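Search this site Enter keywords Go

Print this page | E-mail to a friend

Kaninier fold-down wall table, reviewed

By Noreen Heffernan
November 5, 2021

The Kaninier is a drop-leaf table that fixes to the wall and folds flat when you don't need it. I bought mine for a narrow kitchen where an ordinary table would block the back door. It has been up for most of a year and gets used every day, for breakfast, for homework and as extra worktop when somebody is baking.

It comes in one flat box with two brackets, the leaf, a wall rail and a bag of screws. The screws are fine for a timber stud but there are no plugs for a masonry wall, so I had to go out and buy those. The instructions are all drawings. They are clear enough until the page with the rail, which shows the lip facing up in one drawing and down in the next. It goes down. I put it up the wrong way first and had to take it off again.

You need a second person to hold the leaf while the hinge pins go in. Peadar Nic Aodha from next door held mine. Without the false start I would say it is an hour's work.

The brackets lock with a click when the leaf is raised, and you press both catches to let it down. One catch was stiff for the first few weeks and has eased since. There is a slight bounce at the outer corners if you lean on them. I would not let a child sit on it, and the leaflet says the same. Ordinary meals are no trouble, and it has held a sewing machine without complaint.

I looked at two others first. The Eyvindsson is deeper and feels more solid, but it stands well out from the wall even when folded, and I would have caught my hip on it every morning. The Pridora was cheaper. Its leaf is supported by a single leg that swings out from the middle, just where your knees want to be.

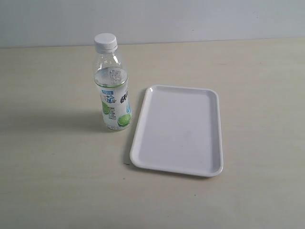 Cleaning is easy if you keep after it. A damp cloth does for most things, and I dry it afterwards along the hinge, where crumbs and water like to settle. The finish is smooth and doesn't hold grease. Pale tabletops like the cream one in the photo look well against a light grey wall, but tea rings and biro show up on that sort of colour straight away, so think about who will be using it. Mine has one faint mark from a felt pen that bicarbonate of soda has not shifted. The edges have stayed sound so far, apart from a small chip I made myself with a saucepan.

Spare catches can be ordered by post. I asked for a pair in case the stiff one gave up, and they came in a padded envelope with no note and the right screws.

I would buy the Kaninier again for a small kitchen. If you have the room to leave a table standing all year, get one with four legs.

Print this page | E-mail to a friend

Related reviews
Eyvindsson folding chairs, set of 4
Zedeck under-shelf plate rack
Pridora step stool with handle
Draught excluders for back doors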